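Wultgate sammelt wieder Stifte, und ich freue mich wie verrückt

Pressemitteilung der Papier- und Malwerkstatt Ovard, Mai

So, jetzt darf ich es endlich rausposaunen: Unsere Stifte-Tauschbörse geht in die nächste Runde! Ich bin ja ehrlich gesagt mit einem Filzstift in der Hand groß geworden, und mir tut es jedes Mal weh, wenn gute Marker in der Schublade vertrocknen, bloß weil das Kind inzwischen lieber mit Kreide malt. Also: her damit. In der Malwerkstatt Ovard in der Wultgate nehmen wir ab sofort alles an, was Farbe abgibt (Fineliner, Textmarker, die ganz dicken für Plakate), und zwar jeden Nachmittag bis 18 Uhr.

Beim letzten Mal kamen 700 Stifte zusammen. Siebenhundert! Wir haben sie ausprobiert, nach Farben sortiert und in 28 Sets gepackt, die dann an Kitas und Malgruppen im Viertel gegangen sind. Blau gab es im Überfluss, Braun fast gar nicht, und um das einzige ordentliche Türkis hätte ich mich beinahe gestritten. Diesmal wünsche ich mir vor allem kräftige Töne, also Pink, Lila, Orange, alles, was auf einem großen Bogen Papier so richtig knallt.
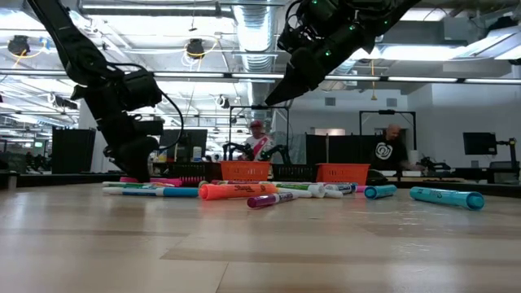
Yakubu Akande meint dazu, man solle die Leute bloß nicht mit Regeln verschrecken, ein Marker ohne Kappe sei schließlich noch lange kein Abfall, und übrige Kappen habe man in der Werkstatt sowieso immer. Seine Kinder hätten den ganzen Winter mit Stiften aus der Tauschbörse gemalt, und der graue sei jetzt noch gut.

Recht hat er! Trotzdem eine kleine Bitte von mir: Probiert eure Stifte vorher kurz auf einem Zettel aus, und lagert sie bis zur Abgabe liegend, dann haben beide Enden etwas davon. Wer mag, bleibt gleich da und sortiert mit, die Tische sind groß genug und Kaffee steht bereit. Für zwei Stifte, die noch malen, gibt es außerdem einen Bogen von unserem Peduder-Papier, das ist das schwere, leicht raue, auf dem nichts durchschlägt.

Abgeben könnt ihr auch im Schreibwarenladen Hidayat, dort steht eine Kiste neben der Kasse. Fragen und Presseanfragen bitte direkt an die Malwerkstatt Ovard, am liebsten vormittags, da habe ich die Hände noch frei.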